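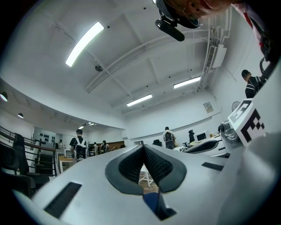

Why Is the Ceiling So Busy?

Most people spend their lives looking at things at eye level, such as lunch. This is a shame, as a lot of the good stuff in a building is over your head. Tip your chin back in a workshop, a gym or the back half of a library and you may find a whole neighbourhood up there, going about its business and getting no thanks at all.

Let's start with the beams.

A beam is a long, strong piece of building that carries weight from one side of a room to the other. The roof pushes down on the beams, the beams push down on the walls or posts, and the walls push down on the ground, which puts up with it. In a house the beams are usually hidden behind flat plasterboard, so you'd think the roof stayed up out of good manners. In bigger rooms the builders often leave them showing. Paint the whole lot white and it counts as a design decision.

Smaller pieces called ribs may run between the beams or across them. Press a sheet of paper flat and try to stand it on its edge. Hopeless. Now fold it like a fan and try again. Ribs do much the same job for a ceiling, without the fan part.

The long glowing ones

Those long, skinny lights are fluorescent lights. Inside the glass tube is a gas with a tiny bit of mercury in it. When electricity goes through, the mercury gives off ultraviolet light, which your eyes can't see and which would be a pretty useless thing to hang over a desk. So the inside of the glass is coated with a powder called a phosphor. The powder soaks up the invisible light and gives out the visible kind.

If a tube ever breaks, leave it alone and get a grown-up. The mercury is not a toy, however interesting it looks in old films.

Here's a trick of the eye to try. Stand under one light in a long room and look along to the others. The far ones seem smaller. They're usually exactly the same size, and have simply had the sense to be further away from you.

The tray full of string

A cable tray is a shelf for wires. Power for the lights, wires for the computers and wires for things that were taken out years ago can all travel along it together. Without a tray they'd droop like old Christmas tinsel, and someone tall would be cross.

Trays also make repairs easier. At the Ilwood community workshop, an electrician named Octavian Tudose once spent 3 hours following a single wire from one end of the building to the other. It went to a doorbell. The door had been bricked up in August.

The thing that breathes

Ducts are big hollow tunnels for air. A fan pushes warm or cool air along them, and it comes out through a vent. The slats across the front of a vent are called louvres, and on many vents they can be tilted to aim the air. They are most often aimed at the back of your neck.

Warm air rises, so in winter the cosiest spot in the room can be up near the ceiling, where only the spiders get any use out of it. Moving the air about helps share the warmth with those of us who paid for a coat.

And the small round ones

Little round things on ceilings are harder to pick. One might be a smoke alarm, a speaker, or a sensor that switches the lights off when you sit too still. You often can't tell from the floor. Asking is allowed.

Something to do

Choose a room and draw only its ceiling. Use one colour for the parts that hold the building up, another for anything to do with light, and a third for anything to do with air. Leave the mysteries in grey pencil.

Sit down while you do it, or lie on the floor if the floor is clean. Walking with your head back is how people meet tables.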